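Notebooks > Meltley bench > Feline hearing
Entries Protocols Stock Search
August 8, 2025 — bench notes, Meltley

Pinna rotation trial, cats at Watside

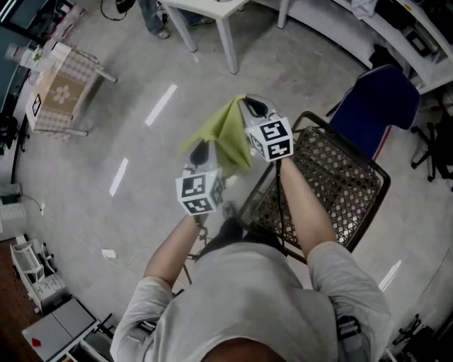
Ojeda replied overnight that the 10 kHz tone is too easy and that any cat awake in the pen will turn to it, so it tells us little about ear size. Fair point. Keeping it as a check tone only.

Logged 2,738 ear movements to date. Large-eared group turns the near ear first in most trials; the far ear follows or stays put. Threshold for counting a turn left as it was.

Speaker distance now 375 cm, measured from the front of the perch. Gap between tones 200 s — shorter gaps gave flat responses by the end of the run.

Lollell speaker buzzes at high gain. Swapped the lead, no change. Use the spare.

To do: rescore the tabby's second session, ask Watside for pen times in October.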